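Notebook – student handoff project
2026-02-13

Picking up where I left off on the handoff problem. We've been at the purple cloth for most of the session and my wrists are telling me about it. The class project is cloth passing between two hand-held grippers, and the goal for the May demo is still the same one Moriarty (the team, they named themselves) wrote on their proposal: pick up a cloth, pass it from one gripper to the other, lay it flat. Laying it flat is a long way off. Passing it is where we live right now.

Before I forget – storage. We moved all the old recordings over to Skastasberg, which is what the students call the big shared drive, and the new ones go there too. Please don't keep things on the laptops. I found a folder called "final_good_2" on one of them and it had stuff in it from before we changed the finger pads, so I have no idea what was good about it.

Okay, the plan. Brendan Geraghty worked out the numbers with the students and they settled on 3000 passes for the full set, with 1000 as the first checkpoint so we can train something small and see if it's worth going on. We were at around 600 when I started writing this. That's behind where I wanted us, but the quality is so much better than the first batch that I'm not going to complain (much). The first batch had people flinging the thing across like they were serving pizza.

The pair technique we agreed on goes like this. One person holds, the other receives. The holder keeps the cloth still until the receiver has closed on it, and only then opens. Sounds obvious! But everybody wants to help, so the holder starts opening early and the cloth sags and then you've recorded a rescue and called it a pass. I did it myself more than once. We're keeping the rescues, by the way, in their own folder, since one of the students wants to see if they're useful for recovery. I like that idea a lot and I'd like her to run with it.
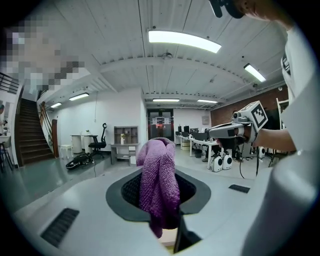
The purple cloth, bunched up and standing on end. Second gripper on the right with its marker cube on top.

The bunching is what I want to talk about. With a flat cloth hanging from one corner, the receiver has a clear thing to aim at. Once it gets twisted up like that there are folds everywhere and two people will pick two totally different places to grab. I asked the students to each tell me where they'd go in, and we argued over it for a good while. One camp says always go for the highest point. The other camp says go for wherever you can see a single layer, even if it's low. I leaned toward the highest point at first because it's simple to teach and simple to check afterward, but the single layer people had a decent argument, which is that if you grab four layers of fold you've learned nothing about where the corners are, and we need corners later for the laying flat part.

So we're splitting it. Half of the remaining passes go in high, half go in on a single layer, and it gets written in the log which one it was. Write it down BEFORE you start the pass, please, so you don't talk yourself into whichever one happened.

The cloth itself is a good choice, I think. It's nubby, so the fingers get hold of it, and the purple is easy to pick out against our white walls and gray floor. We did try a thin white dish towel early on and it was miserable to label. I'd like to bring in a smoother one before May, just so we aren't building something that only works on one piece of fabric, but let's get to the checkpoint first.

Markers. The students' tracking script (Jurkavora – don't ask me, it was a vote) loses the tag when you roll your wrist past a certain angle. You can feel yourself doing it once you know. Keep the marker where the other gripper can see it for as much of the pass as you can manage, and if you have to tilt, tilt slowly. I'd rather have a slow pass with clean tracking than a pretty one with a hole in the middle. 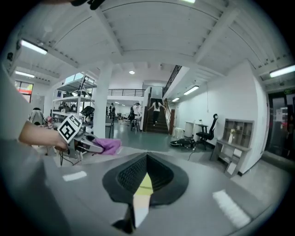 Then there's the spacing between the two people. Stand too close and the arms cross and you block each other's view. Stand too far and the holder ends up reaching, and the reaching makes the cloth swing. What worked best for me was elbows bent, both of us turned a little outward, so it's more like standing at a counter together than shaking hands. Brendan wanted tape marks on the floor for this. I said no at first because I don't want every pass starting from the same spot, but we could do 3 sets of marks and rotate through them. I think that's what we'll do. Somebody buy tape.

Cables: they hang down and swing and they will catch on a chair if you walk backward. Check behind you. Clip them to your sleeve if you like, the students are divided on whether it helps.

Also tried a new naming scheme for the logs. It's initials, then high or layer, then a running number. The sync tool (Trasis, same vote, same afternoon) sorts them properly as long as you don't put spaces in. If you put spaces in, it makes a new folder for you and says nothing. I spent longer than I'd like to admit looking for a whole run of passes that were sitting in a folder called "high".

Things for next time:
– finish the split, high and single layer, keep the counts even
– swap roles more often, the same people keep ending up as holder
– look at the first rescues and decide what counts as one
– small training run once we reach the checkpoint
– tape

My hand is cramping, going to stop here. Add your own notes underneath if you were in on the session.

Comments

bgeraghty
For the record I still think one set of marks would be fine for the first checkpoint. But I'll buy the tape.

mk
Can we agree on what happens if you plan a single layer grab and come up with two? I've been logging it as layer with a note. Somebody else was throwing those out.

bgeraghty
Keep them, with the note.

tess_r
I started a page for the rescues. Right now I'm counting anything where the holder closes again after opening. Tell me if that's too broad!

mk
Works for me. Also the folder called "high" is back.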